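4 夹爪换装与对比试抓

适用范围:台式机拆解工位,Wako 控制器,单臂
改写:Asnakech Demissie
上次改动:2020-09-15

先说两句。前面三节装完了底座、接好了电、标定也过了,到这一节总算可以玩点好玩的——换夹爪!我们 Ultard 项目做的是旧台式机的拆解,手臂要伸进机箱里去够内存条、够数据线、够硬盘,箱子里面挤得要命,所以夹爪选得合不合适,一上手就能感觉出来。手上有两款:Marell 的窄指夹爪和 Stolo 的宽指夹爪。这一节讲怎么换、怎么配、怎么用同一套动作把它们比一遍。我按自己干活的顺序写,有些地方会啰嗦,熟手可以直接跳到 4.5。

4.1 开始之前要准备的东西

 Marell 窄指夹爪一套,带原装垫片(垫片别丢,备件要单独订,等得很久)
 Stolo 宽指夹爪一套,指尖可拆
 内六角扳手,带球头的那把好用得多
 Wako 控制器的示教器,电量至少过半
 记录表,打印的也行,平板上填也行
 一台侧板已经拆掉的台式机机箱,里面的零件照原样留着
 防静电手环

记录表我建议打印。我知道大家都爱用平板,可是你一只手要拿示教器,另一只手随时准备拍急停,平板往哪儿放?夹个纸板子最省心。

注意:机箱的电源线一定拔掉,拔完再按几下机箱开机键放一放电。电源盒本身不要拆开,这一节的任何动作都用不着碰它里面的东西。

4.2 把手臂停到换装位

1. 示教器切到手动,速度调到最低一档。

2. 调出名叫“换爪”的位置点。第 3 节里应该已经存好了,要是列表里找不到,回去看 3.6,花几分钟补一个。

3. 让手臂慢慢走过去。走的时候人站在台子的长边外侧,别把手撑在铝型材台面上。我有这个坏毛病,一边看一边往前趴,被同事说过好几回了。

4. 到位以后按下急停,再断掉夹爪那一路的供电。顺序别反。

5. 看一眼腕部的指示灯,确认灭了再动手。灯没灭就等一会儿,还不灭就去查供电开关是不是拨错了一路(两个开关长得一模一样,我已经贴了标签,贴歪了,凑合看吧)。

小心:沿着手臂往下走的那根线缆,换装时很容易被袖子勾住。袖口卷起来,或者戴个袖套。

4.3 换上夹爪

1. 一只手托住旧夹爪,另一只手松螺钉。最后一颗松掉之前务必托稳,Stolo 那款分量不轻,掉下去砸到主板,今天的试抓就不用做了。

2. 先拔接头再把夹爪拿远。接头有锁扣,捏住两边往外抽,不要拽线。

3. 用无尘布擦一下法兰面。擦完对着光看看,有毛刺就用细油石轻轻带两下。

4. 把新夹爪的定位销对准销孔,轻轻推到底。推不进去就退出来重新对,千万别拿扳手敲!销孔敲毛了得把整个法兰拆下来修,我真的不想再经历一遍。

5. 螺钉对角上,先都带上几扣,再分两遍拧紧。

6. 插接头,听到“咔”的一声。

7. 线缆留出一个弯,让腕部能转满行程。我的土办法是用手带着腕部慢慢转到两头,看线有没有绷直,有一头绷直了就重新扎。

提示:扎带头朝外剪平。没剪平的扎带头刮手不说,伸进机箱的时候还爱挂住数据线。

4.4 在 Wako 控制器里配夹爪

两款夹爪的参数我各存了一份,文件名就是夹爪名,直接载入就行。不过载入以后下面几项还是要自己过一遍,控制器有时候会沿用上一次的值,这个毛病我跟厂里反映过了。

1. 松开急停,上电,等自检跑完。

2. 进入“末端工具”,载入对应的文件。

3. 核对工具编号。Marell 是 496,Stolo 是 800。编号对不上的话,程序照样会跑,可是工具中心点是错的,手指会比你以为的更低。

警告:工具编号没有核对之前,不要让手臂靠近机箱。换成宽指以后还用着窄指的参数,第一下就可能顶到内存槽上。

4. 核对负载。文件里的值已经把指尖算进去了,如果你换了别的指尖,要重新跑一次负载辨识。

5. 空载开合几次,听声音。声音应该是均匀的“嗡——嗡——”,中间有“哒哒”声的话多半是指尖螺钉没拧紧。

6. 手指张到最大,用卡尺量一下两指间距,写到记录表第一栏。

7. 把夹持力调到最小。后面会一点一点往上加,千万别嫌麻烦,从大往小调是要夹坏东西的。

4.5 摆机箱

1. 机箱侧放在台面上,开口朝上,黑色前脸那条长边朝着操作的人这一侧。

2. 箱子左边挨着灰色夹具板放,留一指宽的缝,方便以后把箱子抬起来。夹具板上那根高立柱要特别留心,手臂从左边绕过来的时候别从它头顶上擦过去。

3. 把台面上的散件清走,拆下来的螺钉收到盒子里。

4. 看箱子里面的走线。电源出来的那一大把线能往边上拨的就拨一拨,拨不动的就随它去。我们要比的就是夹爪在真实走线里好不好使,收拾得太漂亮,测出来的成绩没什么参考价值。

5. 箱子四角在台面上用记号胶带贴好。换完夹爪以后箱子要放回同一个位置,胶带就是拿来对这个的。

6. 用低速把手臂走到“箱上等待”点,从侧面蹲下来看一眼,确认手指最低的地方高过箱沿。

7. 从等待点沿工具轴方向直直往下探,探到零件上方停住,再直直退回来。来回走三趟,看手指两侧离线束和硬盘架还剩多少余量。

箱子摆好、侧板拆掉以后大致是下面这个样子。一张里手臂正往箱子里探,另一张里手臂还在箱子后沿的上方,什么都没碰:

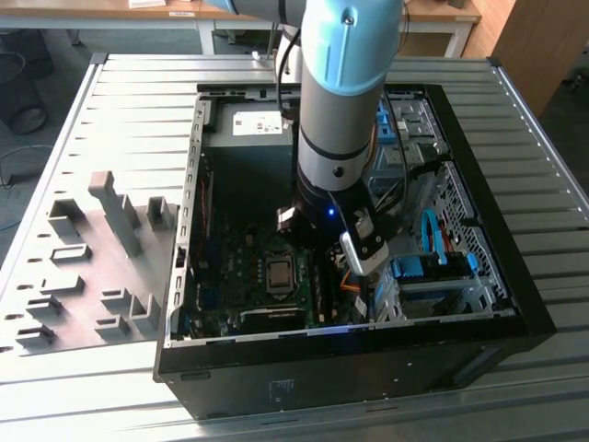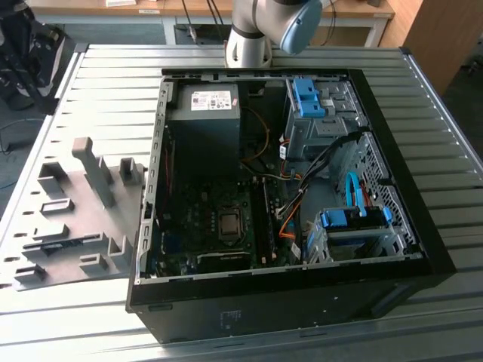
4.6 对比试抓

好了,正题来了!试抓一共四个目标,两款夹爪都按同样的次序做。先做完一款的全部目标再换另一款,别抓一下换一下,换爪本身就会带进误差,而且你会累死。

程序号是 2891,载入以后会停在第一个断点等你确认。每个动作之间都有断点,要按一下“继续”才往下走,我故意这么设的,第一次做的人请不要取消。

目标一:SATA 数据线

1. 手臂走到线弯上方,手指张开到一半就够,全张开容易连旁边的线一起捞进来。

2. 下探,合指,停住。

3. 眼睛看着接头那一端,示教器点动着往上提,提一点点就停。

4. 线在手指里打滑,就把夹持力加一档,从头再来。记下不打滑的最低档位。

5. 张开,退回等待点。

这个目标上我个人很偏心 Marell,窄指插到线弯里几乎不用找角度。Stolo 也能做,只是要把腕部转一转,让宽指顺着线的方向进去。你手上的箱子走线不一样,结论可能跟我的不一样,照实记就好。

注意:不要在这一步把数据线真的拔下来。接头上有的带弹片锁扣,硬提会把硬盘那边的插座提坏。拔线的动作在第 6 节。

目标二:内存条

我们这台箱子的主板上有内存插槽,插着条子的话就可以直接练。要是你拿到的箱子内存已经被人拿走了,找一根报废的插上去,型号对得上就行。

1. 先用手把插槽两端的卡扣扳开。卡扣这一步目前还得人来做,两款夹爪我都试过,都扳不利索。

2. 手臂走到内存条正上方。注意手指的开合方向要横跨条子的厚度方向,别跟它平行。

3. 下探到手指包住条子上沿,停。

4. 合指。看条子有没有被带歪,歪了就说明工具中心点偏了,回 4.4 第 3 步。

5. 竖直上提。这里速度千万要慢,快了会把条子别住。

6. 提出来以后保持夹持,在半空停十秒,看会不会往下溜。

7. 原路放回去,放到插槽上方就可以了,不要求插入。

提示:处理器就在旁边,外面有一圈金属固定框。宽指张开的时候外侧离这圈框很近,第一次下探最好有个人在侧面帮你盯着。我一个人做的时候会架一面小镜子,难看是难看了点,管用。

目标三:硬盘

硬盘架在箱子右边,有蓝色塑料的卡扣。硬盘比前面两样都沉,夹持力要另外调,别直接沿用内存条的档位。

1. 先用手松开卡扣,把硬盘往外带出一截,露出来的部分够手指夹住就行。

2. 手臂换到右侧的接近点。这段路径会从驱动器架上方经过,第一遍用最低速。

3. 下探,合指,加力到推荐档位。

4. 沿着滑出方向往外拉。有阻力就停,别让它硬拽,先看看是不是数据线还没让开。

5. 拉出来以后举到箱沿以上,停十秒。

6. 放到夹具板旁边的软垫上。

换成 Stolo 做这一项心里要踏实很多,指面宽,硬盘夹在里面不怎么晃。Marell 夹得住,可是手臂一转向,硬盘会绕着指尖慢慢打转,看得人手心出汗。所以用 Marell 的时候,请把转向那一段的速度再减一半。

警告:硬盘在半空时,手不要伸到下面去接。掉了就掉了,反正是试验件。

目标四:小线头

最后这项比较随意,就是在箱子里挑一根细的电源线,夹起来,往边上拨开,再放下。挑哪一根都可以,两款夹爪挑同一根就行。

1. 选好线,在记录表里写上颜色。

2. 从线的上方接近,夹住,平移一小段,张开。

3. 看线有没有弹回来。弹回来的记“回弹”,留在原地的记“停住”。

4. 重复做,每款夹爪做满五次。

这项听着没什么技术含量,做起来特别磨人。可是后面真正拆主板的时候,一半时间都花在把线拨开这件事上,所以我坚持把它放进来。

4.7 怎么填记录表

每个目标每款夹爪做五次,一次一行。下面是各栏的写法,请大家统一一下,上个月收上来的表有人打勾有人画圈,我对了一晚上。

 目标:写一、二、三、四
 夹爪:写 M 或者 S
 档位:写实际用的夹持力档位
 结果:成 / 滑 / 碰 / 停
 备注:想写什么写什么,越具体越好

“碰”的意思是手指或者手指以外的任何部位碰到了不该碰的东西,轻轻蹭一下也算。“停”是你自己按了停,或者控制器报了保护性停机。按停不丢人,请如实写!

备注栏我最爱看。有人写过一句“宽指进去的时候右边那把线跟着走了”,我照着这句话把接近点往左挪了一点,后面就顺多了。

4.8 常见的毛病

夹爪上电后没反应
 先看接头锁扣有没有扣到位,再看供电开关。两样都没问题,把控制器重启一遍。

合指到一半就停
 多半是力阈值太低,控制器以为已经夹到东西了。加一档再试。也可能是指缝里真的夹着东西,低头看看。

下探位置偏了一点点
 检查工具编号,检查机箱四角跟胶带对不对得上。箱子底下要是垫着一颗螺钉,整个就翘起来了,这个我也犯过。

手臂走到箱沿就报保护停
 可能是线缆绷住了,外力检测把它当成了碰撞。按 4.3 第 7 步重新留弯。

指示灯颜色不对
 我们这套夹爪在准备好的状态下是蓝灯。别的颜色请去查控制器手册的附录,不要凭印象猜。

Stolo 的指尖松了
 每做完一个目标用手摸一下。松了就拧,拧完要重新空载开合几次再继续。

4.9 收尾

1. 手臂退回等待点,再走到“换爪”点。

2. 夹爪张开一点点再断电,别让它夹着空气闭死,下次上电会先找零位,闭死的时候声音很吓人。

3. 拿出来的硬盘和内存条放回箱子里,卡扣扣好。下一个人要从同样的状态开始做。

4. 取下来的那款夹爪放回盒子,指尖朝里,垫片和螺钉装小袋一起放。

5. 记录表签名,夹到门口的蓝夹子里。

6. 控制器里把工具文件换回 Marell 的那一份。这是大家说好的默认值,早上第一个来的人会直接按这个开机。

4.10 该选哪一款

老有人来问我,那我先说我自己的用法,仅供参考:拨线、夹数据线、拿内存条,我装 Marell;搬硬盘、托大件,我装 Stolo。要是今天只打算装一次,中间不想换,那我会装 Marell,然后硬盘那一段老老实实放慢。

快换盘我们也看过,装上以后腕部会再长出一截,伸进箱子里转身更难,暂时没有上。等第 6 节的拔线动作定下来再量一次余量,到时候把结果补在这里。

做完这一节,把记录表拍一份发给我,再去翻第 5 节的相机对位。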